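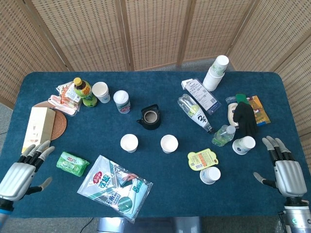
Solheim Shared Table Kit
Work-area rules and marking set for two-handed robots

Product details | What's in the box | Questions

We put the Solheim kit together for people who run a two-armed robot at an ordinary table, with ordinary things on it (cups, bottles, snack packs, a teapot), and who would like everyone in the room to follow the same rules. Most of us started out with a sheet of paper taped to the wall, and a sheet of paper is a fine start! But it curls up and falls down, and sooner or later someone new walks in and reaches across the table while the arms are live.

The kit gives you a floor line, a set of table cards and a rule book written in plain words by Brisa Mendoza and Rigoberto Ayala, who have both spent years setting up rooms like this and still disagree, very kindly, over where the stop button should go. The book has room for both views and asks you to pick one and write it down.

What's in the box
1 rule book, 16 pages, spiral bound
3 rolls of floor tape
6 table cards (Live, Paused, Reset and spares)
9 start-of-shift check sheets, free to copy

A few of the rules, so you know what you're getting
Keep people outside the floor line while the card says Live.
Pause the arms before you touch anything on the table, even a paper cup that has tipped over.
Cap every bottle before the run, and keep hot drinks off the table altogether.
Lay the cloth flat and check it again after each reset.
Let one person call the restart, out loud, and wait for an answer.

Please do your own risk assessment as well. The kit is there to help you keep good habits once you have one, and it doesn't replace your robot maker's manual or your local safety rules.

The second edition has larger type and a longer chapter on folding screens and room dividers, thanks to a patient letter from Itzel Cuevas.

Ships flat from our Kekley warehouse. Refill tape and check sheets are sold separately.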